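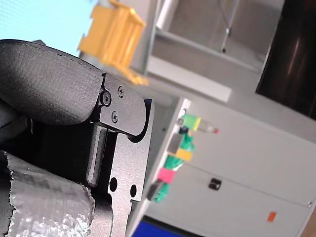

In defence of the foil lump

By Isla Farquharson
Mar 28, 2021

My sister-in-law Solange Tanguy has a fridge you could photograph for a catalogue. Everything is in clear tubs, the tubs are all the same make (Urnerance, the ones with the clicky lids), and every tub has a label with the contents and the day it went in. She paid $90 for the starter set at Nisbet and then went back for the extension set, so I don't like to think what the whole lot came to. I love Solange. I've eaten very well out of those tubs. But I came home from her place last month, opened my own fridge, saw the usual collection of silver lumps and felt bad about them for an entire evening, and I've been cranky about that ever since.

So I'd like to say a word for foil.

First, it fits. A tub is a shape somebody else decided on, and half a roast chicken isn't that shape. Neither is the end of a meatloaf, or three sausages, or the wedge of fruitcake Mum sends home with me whether I want it or not. You put the sausages in the tub and you're storing three sausages and a great deal of air. With foil you tear off a bit, scrunch it round, and shove it in the gap beside the milk. Done! My fridge is a small one (we rent, it came with the flat, the door shelf is held on with hope) and I couldn't fit twelve tubs in it if you gave them to me.

Second, the cupboard. Tub people never mention the cupboard. I had tubs once, a mixed lot handed down from two share houses, and they lived in the low cupboard next to the oven where they bred. The lids went somewhere else. I'd be on my knees at nine at night with a bowl of cooling rice on the bench, trying one lid after another on a tub that had obviously come from a different family. A roll of foil goes in a drawer, and you can find it with the light off.

Now, I know what's coming, because my whole family has already said it to me. You can't see what's inside. True. I've unwrapped what I thought was banana bread and met a piece of corned beef, and I wasn't ready for it. I did try writing on the foil with a texta for a while and it mostly came off on my hands. These days I keep a scrap of paper on the fridge door and scribble down what's in there, which works about as well as you'd expect with two teenagers who eat the evidence and don't cross anything off.
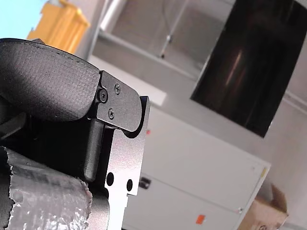 Crinkled silver foil, torn along the top, with something bright yellow in the background.

The other complaint is waste, and I take that one more seriously. A tub gets washed and goes round again for years, and a sheet of foil often has one go and that's it. I do reuse mine if it's only been round bread or a potato. You flatten it on the bench with the side of your hand, fold it over, and it goes back in the drawer a bit softer than it was. My grandmother had sheets that felt like cloth. The really filthy bits I save up and squash together into a ball, and when it's the size of a fist it goes in the recycling, which is what our council wants us to do. Check yours, they're all different. I still won't pretend it's as good as a tub that lasts ten years. If you've got tubs and the lids fit, for goodness' sake keep using them.

What I object to is the feeling that comes with the tubs, the idea that a kitchen is meant to look as though nothing's happening in it. I went into the Sandelon showroom with Solange in March, just to keep her company, and it was all white cupboard fronts, with not a magnet or a sticker or a greasy thumbprint anywhere. The sample pantry had pasta in it that I'm fairly sure was glued down. The young bloke told us the range was designed to "quieten the room". I have a kitchen with four people going through it. It isn't going to be quiet.

I like a cupboard with a bit of old sticker you can't scrape off. I like coloured plastic that doesn't match. And I like a torn, lumpy parcel at the back of the shelf, because it means somebody cooked a bit too much and thought of tomorrow.

Solange read this before I sent it in and says I've been unfair about the pasta. She also asked what happened to the half lasagne she gave me at Drirkinent over the long weekend, the one in the good tub with the blue label. We ate it on the Tuesday, standing up. I'm still looking for the lid.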